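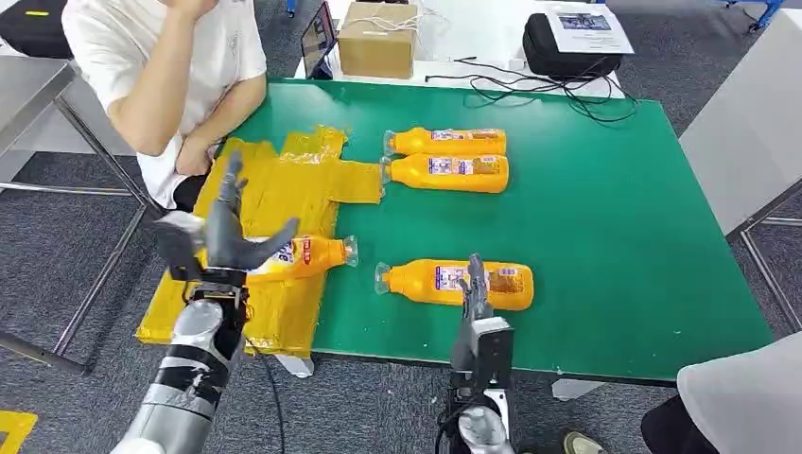

Orange drinks on the green table.

OK quick one before I lose the evening. Moved the blog off the old CMS and onto Tridero last night. 129 posts, 11 draft pages, one very tired me.

The import itself was fine. Ten minutes maybe. Then the menus. Tridero keeps menus separate from pages, so everything came over as one flat list in no order at all. Dragged them around by hand. Saved. Logged out by accident, logged back in, still there, thank god.

Theme is Clillari, the free one. Madalena Falcão has been on at me to try it for ages and ok, she was right, the settings panel is so much nicer. Colors in one place, fonts in one place. The old theme had three different screens for the header and I never did learn wich one won.

Stuff that broke:

Category links. All of them. Tridero wants the slug without the number in front, mine all had the number. Wrote redirects for the ones people still click, left the rest.

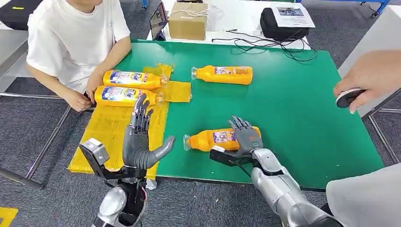

Comments came over but the dates didn't, so everybody commented on 2019-01-23 apparently. Bernardo Coelho says there's a plugin called Tresis that reads the dates back out of the old database dump. Haven't tried it. Scared to, a bit. Will make a backup first this time.

Image widths. The content column in Clillari is wider than my old one so anything I saved at 400 looks tiny and lost. Not redoing them. New ones will be bigger, old ones stay small, that's life.
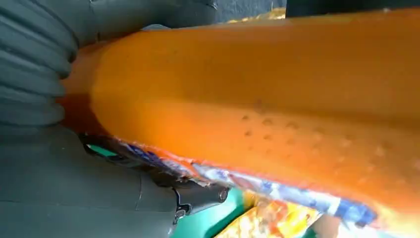
Orange, close up.

Also the contact form. Sends fine, but the reply address is the admin one and not the person who wrote in. If you sent me something and got silence, send it agian please.

Hosting is still Bettencourt, paid up until March, then I'll look at the plans. They cap the small one at 300 MB of database and I'm not near that.

Search box goes back in the sidebar tomorrow. Footer too if I can find where it lives.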